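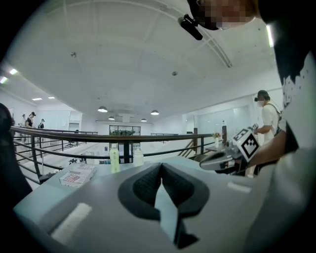

Derkska support wrote back on the budget ticket that the quote can't be reopened once the pads are bundled in, so we'd need a fresh request for anything extra.

Okay, fine, fresh request it is! I'm asking for 3 more handheld grippers, spare jaw pads for each, and marker cards (please price the cards on their own line, last time Trondeck lumped everything together and I spent a morning pulling it apart). We have 2000 left for this and it has to be spent by April.

Still stuck on the head cameras. Radalance says 45 days for delivery, Amegashie says sooner but wants payment up front, and our purchasing system rejects that every time I try. I've entered it 2 different ways now, same red error on the approval page.

Update, 19th January: split the order into grippers and cameras, and the gripper half went through. Camera half still shows "pending vendor setup." Leaving this ticket open until that clears.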